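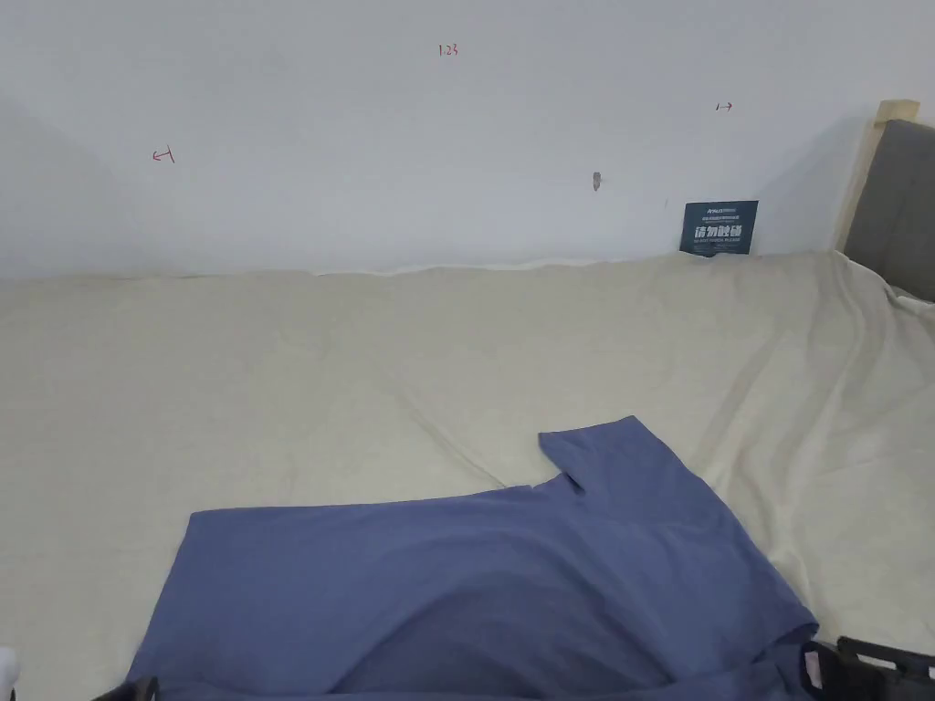
見学の日は、ロボットがベッドの上でTシャツをたたむ作業をご覧いただきます。私たちSkavsideの見学会は、発表用の舞台ではなくて、いつもの練習の部屋で行います。シーツの上に青紫色のTシャツが一枚置いてあり、黒いグリッパーの二本の爪がシャツの両側にあるところは、お客様から一番質問が多い場面です。壁のそばには「请勿触碰」「DO NOT TOUCH PLEASE」と書いた紺色の小さい札を立てています。日本語は書いてありませんが、意味は同じで、どうぞ手を触れないでください、ということです。

見学会についてのよくある質問
最終更新:31/03/2025

見学は予約が必要ですか。
はい、必要です。一回の定員は17名です。申し込みフォームにお名前と人数を書いて送ってください。二日以内に返事のメールを出します。返事が来ないときは、迷惑メールの箱も見てください。それでもないときは、もう一度送ってくださってかまいません。

料金はいくらですか。
大人は一人300円です。小学生以下のお子様は無料です。受付で現金でお願いします。カードの機械はまだありません。

どのくらい時間がかかりますか。
全部で約一時間半です。初めに説明があり、その後で作業を見て、終わりに質問の時間があります。途中で帰ることもできますので、そのときは係の者に声をかけてください。

壁に赤い字で「1.23」と書いてありますが、何ですか。
左と右に小さい矢印があり、その間の長さをメモした数字です。単位はメートルです。ベッドの位置を決めるときに使いました。デモの点数ではありませんので、ご安心ください。前の見学会で、点数だと思って拍手してくださった方がいました。

なぜTシャツなのですか。
箱やコップは形が変わりませんが、布は持つたびに形が変わります。袖が内側に入ったり、生地が二重になったりすると、どこを持つか決めることが難しくなります。タオルから始める方法もありますが、私たちは袖があるものを練習したいと思い、Tシャツを選びました。

必ずきれいにたためますか。
いいえ、失敗することもあります。失敗したときは、シャツを広げて、もう一度初めからします。見学会のために特別に簡単な設定に変えることはしていません。時間の都合で、最後までお見せできない回もあります。

ベッドに座ってもいいですか。
申し訳ありませんが、座らないでください。シーツのしわの形が変わると、続きの作業に影響があります。椅子は部屋の後ろに用意してあります。

写真やビデオを撮ってもいいですか。
写真は大丈夫です。フラッシュは使わないでください。ビデオは、質問の時間だけお断りしています。ほかのお客様の声が入るからです。

子供も参加できますか。
5歳から参加できます。中学生までは、大人の方と一緒に来てください。床に黄色いテープの線がありますので、作業中はその線より前に出ないようにお願いします。

自分の服を持って行って、たたんでもらうことはできますか。
この質問はとても多いです。今のところ、お受けしていません。ボタンやファスナーがある服は、まだ練習が足りません。無地のTシャツなら将来できるかもしれませんので、決まったらこのページに書きます。

説明は何語ですか。
日本語と英語です。日本語の説明は主にMacario Orozcoが、英語の説明はAmr Abdel Hamidがします。Orozcoの日本語は少しゆっくりですが、分からないところは何回でも聞いてください。フランス語の質問は、Ismail Taziがいる日でしたらお答えできます。

場所はどこですか。
Vasseurビルの二階、141号室です。二階なのに番号が1から始まりますので、一階を探してしまう方が多いです。入口を入って右の階段を上がってください。エレベーターは建物の裏側にあります。車いすの方は、着いたら受付に電話をくださればお迎えに行きます。

駐車場はありますか。
ありません。自転車は入口の左に置くことができます。

遅れた場合はどうなりますか。
途中からでも入ることができます。ドアは静かに開けてください。説明の部分をもう一度することはできませんが、同じ内容を書いた紙を差し上げます。

学校や会社の団体で見学できますか。
できます。定員より多いときは、二つのグループに分けます。日にちの相談がありますので、フォームの「団体」を選んで、希望の日を二つか三つ書いてください。団体の担当はAbdelkrim Filaliです。

ここにない質問は、フォームの一番下の欄に書いて送ってください。日本語の返事は、英語の返事より一日ほど遅くなることがあります。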